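3.2 Table surfaces and the visibility of cutlery

The second part of our study asks how the surface of a dining table influences the time a person needs to find a piece of cutlery on it. In the interviews in Lestunness, older residents often told us that strongly patterned tables made them tired during meals. We therefore included wood grain as a separate factor, next to lighting and the color of the dishes (Figure 2).

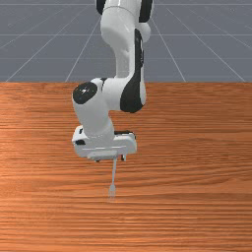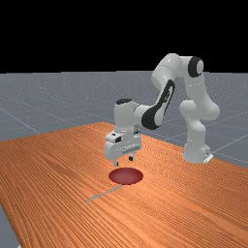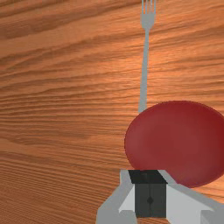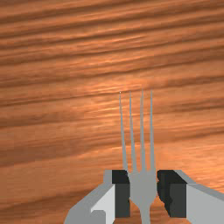

Figure 2. Rendered views of a table with a wood surface. The second and third views include a red round item on the table; the third also shows a fork next to the grain pattern.

Grain is not a simple property. A designer may speak of a "quiet" or a "lively" wood, but these words have no fixed meaning, and two suppliers can use them in opposite ways. In the present work we describe grain by two measures only. The first is the contrast between the light and the dark bands. The second is the width of the bands compared with the width of a fork handle. When the two widths are similar, we expect that the handle is harder to separate from its background, especially if it lies in the same direction as the bands.

The survey was carried out in April in the dining rooms of two residential homes, Plomudus and Corkska. In total, 268 residents answered the short questionnaire, and 14 of them later agreed to a longer interview at their usual table. The questionnaire asked how often the person had reached for the wrong item during a meal, and whether this happened more at breakfast or in the evening. We did not ask for a medical history, so we cannot say which answers are related to an eye condition.

Most residents who reported difficulty named the evening meal. In Plomudus the lamps hang low above the tables, and the varnish gives back a bright patch which moves when the person leans forward. Several residents said that they covered this patch with a napkin. In Corkska the tables have a matte finish, but the grain is stronger, and here the complaints were more often about the pattern itself — one resident compared it with reading a newspaper through water.

The color of the plate was mentioned less than we expected. Residents of both homes could find the plate without effort, whatever its color, and their problem began with the small and narrow items. This agrees with the simple contrast model of Trajkovski, in which the size of an object is given more weight than its color. However, the model treats the table as one uniform tone, and for this reason it cannot explain the difference between the two homes. We return to this point in Section 4, where band width is added to the model as a further term.

A limitation should be noted already at this place. Residents do not choose where they sit, and the tables near the windows receive much more daylight than those near the kitchen. We recorded the table number for every questionnaire, but the seating plan in Corkska was changed during the survey, and the earlier plan was not kept.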